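Print this page | E-mail this page to a friend
Search products: Enter keyword or item no. Go

Tokbridge Rolling Stock Cart, Model 416

We have been selling carts to small shops, school kitchens and church pantries long enough to know what people ask for when they call, and it is nearly always the same thing. They want something that rolls without a fight, holds more than they expect it to, and doesn't need a second person to put it together. The Tokbridge 416 is the cart we send most of them home with, and we are very fond of it.

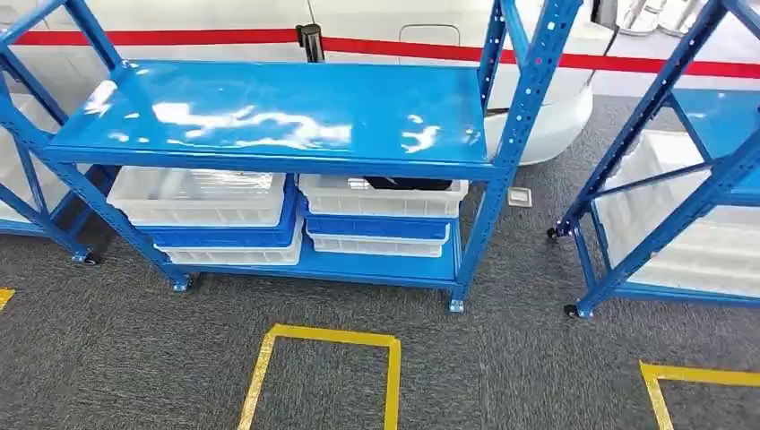
The 416 ships flat in one carton with all the hardware bagged and labeled. Set aside an evening for it the first time, put some music on, and leave every bolt a little loose until the whole frame is standing – you will thank yourself when it comes to squaring up the corners. Each shelf is rated for 200 pounds, spread evenly, and you can move the shelves up or down whenever your needs change. Plenty of our customers start with tall bins and end up with short ones!

Casters come in two kinds. The hard ones are fine on smooth concrete and cost a bit less. For carpet, old tile or anything with a threshold to cross, please spend the extra on the soft Kultex set, which rolls more quietly and is kinder to the floor.
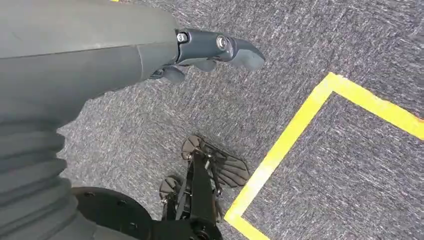 Archie Nisbet
Product Manager, Storage and Handling

I get a lot of notes about loading, so let me say a word on that. Put the heavy things low, even if it means bending for them, and keep the top for what you reach for all day long. If you are pushing a full cart down a hallway, push from the narrow end and take the corners slowly. Every February I give my own cart at home a going-over with a wrench and a drop of oil, and it takes less time than making the coffee I drink while doing it. 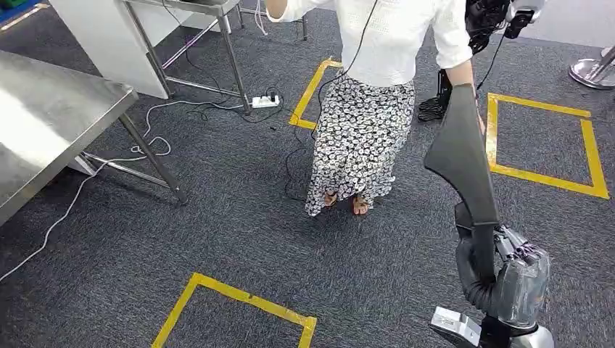 A short-sleeved blouse, a long patterned skirt and open sandals.

Add-ons for the 416 include the Pringle divider kit, a clip-on label rail and the Drondico push handle, which fits either end. Dividers come in packs of 6 or 16. The handle does add a little to the overall length, so do measure your closet or elevator before you order.
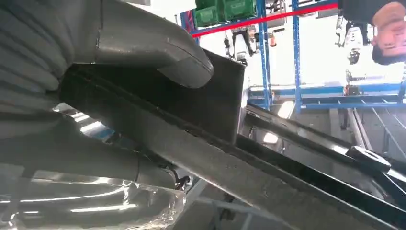 Gillespie Laing wrote to us that the push handle was worth every penny, though the label rail "could grip a little tighter," and that a second cart was already on the shopping list for the back pantry.

We have passed the remark about the rail along. If yours feels slack, call the parts desk and we will mail you a fresh set of clips at no charge.

Print this page | E-mail this page to a friend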